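We use cookies to improve your visit. Accept | Manage settings

mustgate_mel
Toy tidy day! The soft pieces now live in a tan and orange tub, three green and one red, and I love how it looks on the light wood table.
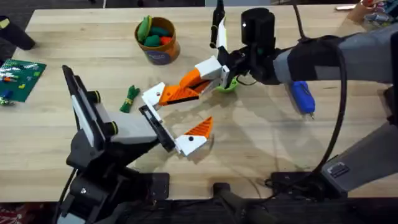

Next up is the little bricks. Loose on the baseplate or in a bag?

Peng18
Bag! Mine wander off otherwise.

bakora124
Nah, leave them out. Kids build more when they can see them. 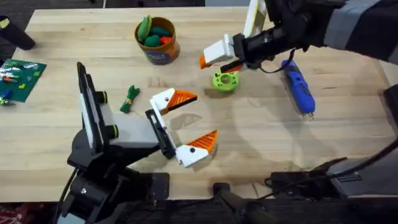

I'd hang the lime green ring on a hook though, those holes are begging for it.

mustgate_mel
Ooh, a hook! Still not sold on the bag, sorry Peng.

Peng18
You'll be back by November lol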